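Pattern Repeat, Waste and Seam Movement in Wallpaper
Interior Finishes, project report
Boris Jurčo and Dalibor Vaněk
3/8/23

1. Purpose

The project compares three wallpapers on two points: how much paper is lost to pattern matching, and how far the seams move while the paste dries. The first was calculated for a real room. The second was measured on test panels in the materials room. Cost was left out, as prices from the three suppliers were not quoted on the same basis.

2. The room

The room is a rear bedroom in a house at Vindville, built in 1962. The walls are gypsum plaster over brick, with two older coats of emulsion paint. The long wall measures 406 cm and has no openings. Wall height is 240 cm at both ends. The wall is out of plumb at the window end, so the first strip has to be set to a plumb line and not to the corner.

Only the long wall was used in the calculation. The window wall needs short pieces above and below the opening, and the result there depends mostly on how the offcuts are used.

3. Papers

Bulleck is a plain nonwoven paper with a light texture and no match. Pundar is a pulp paper with a narrow vertical stripe and a straight match. Moradi is a pulp paper with large flower clusters, a 75 cm repeat and a half drop match. All three are sold in rolls 53 cm wide and 10 m long.

A striped ground under a floral pattern makes plumb errors easier to see. The eye follows the stripe, and a strip that leans shows clearly next to a corner or a door casing. On a pattern of flowers alone the same error is mostly visible at the ceiling line, where the clusters are cut at different heights.
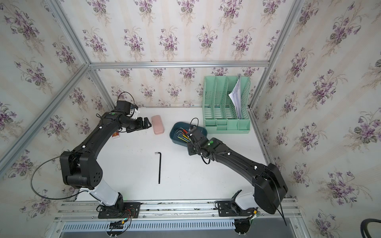 4. Calculation of waste

Each strip was given a 5 cm trim allowance at top and bottom, for a cut length of 250 cm. Dividing the wall length by the roll width and rounding up gives eight strips.

For Bulleck, one roll yields four strips and the wall takes two rolls. There is no pattern loss.

For Moradi, the cut length is rounded up to a whole number of repeats. Four repeats make 300 cm, so a roll yields three strips and the wall takes three rolls. The loss from matching is 50 cm per strip before any trimming. Cutting odd and even strips from separate rolls avoids a further half repeat of loss on every second strip. We assumed this method throughout.

For Pundar, the printed repeat is short and the rounding did not change the number of strips per roll. The wall takes two rolls, as with Bulleck.

5. Seam test

We made 12 plywood panels, four for each paper. All were primed with the same sealer and left overnight. Each panel was hung with two strips butted at the center. The pulp papers were pasted, folded and left to soak for the time printed on the label. Bulleck was hung on a pasted panel, as its label directs.

Seam width was read with a feeler gauge at top, middle and bottom when the strips were hung, and again after two days. One Moradi panel was rejected. A corner had lifted where paste was missed, and the reading at the top could not be taken. It was not repeated, so the Moradi result rests on three panels.

6. Results

Bulleck showed no opening that the gauge could detect. Both pulp papers opened slightly, with Moradi the wider of the two. The openings were not even along the seam – the middle reading was usually the smallest. Seam color matters as much as seam width to the appearance. A cream ground over white sealer hides a small gap well, and a dark ground does not. 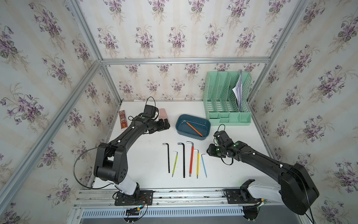
Cream wallpaper with violet clusters and green leaves on three walls, metal rails at the corners.

7. Sources of error

Room temperature was not controlled and the heating was off at night. The panels were small, and a full-height strip may stretch more under its own weight. Soaking time was kept with a wall clock to the nearest minute. The first set of panels, made in October, used a different sealer and is not included.

8. Recommendation

For the long wall at Vindville we recommend Pundar, hung from a plumb line at the center of the wall and worked outward. The sealer should be tinted to the ground color of the paper. If Moradi is preferred, three rolls should be ordered from one batch, and the height of the first cluster below the ceiling should be agreed before cutting.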